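3.2 Loading and spacing in small electric steamers

Most of the households in the Trundovau survey did not own a bamboo steamer. They used a countertop electric pot with a metal tray, bought for rice or soup and put to work for buns when the family wanted them. We therefore dropped the stacked baskets planned for the first round and repeated the loading trials with a single-tray pot. The buns were plain, without filling, shaped from the same dough and left to rise under a damp cloth before their first steaming.

Reheating was treated as a separate task from first cooking. A bun that has already been steamed holds its shape and has a dry skin, so it can be picked up and set down again without much harm. It can still stick to bare metal. Participants who usually lined the tray with paper or cabbage leaves were asked to leave the lining out, so that the colour and feel of the base could be compared across homes. Figure 4 gives the general layout of the table.

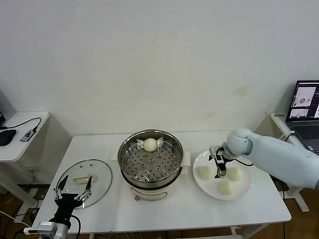
Figure 4. Single-tray electric steamer with plain white buns. One bun is on the perforated tray, near the back rim; three are on the plate to the right. The glass lid lies flat on the table to the left.

L. Guerra, research associate, Household Food Practices

The place of the first bun mattered more than we expected. When it was set near the rim, the rest of the tray stayed open and the others could be added without shifting it. When it was set in the centre, people often had to push it aside later, and this was the most common cause of torn skin. Of the 66 loadings we recorded, 3 were stopped because buns had been pressed together and could not be parted cleanly.

Water was measured at 600 mL for every trial. A few participants preferred around 700 mL at home, but in our pot the higher level bubbled up through the holes and left the bases soggy. We kept to the lower amount and did not top it up.

Where people put the lid was also noted. Laid flat beside the pot, it was easy to reach but took up a good part of a small table. Some leaned it against the wall, and drips then ran down the paint. We made no rule about this and wrote down each person's habit.

Related items
Dough resting times in cool kitchens: notes from September
Jatex cloth liners and bun texture
Vultus shared kitchen: second report
Washing and drying perforated trays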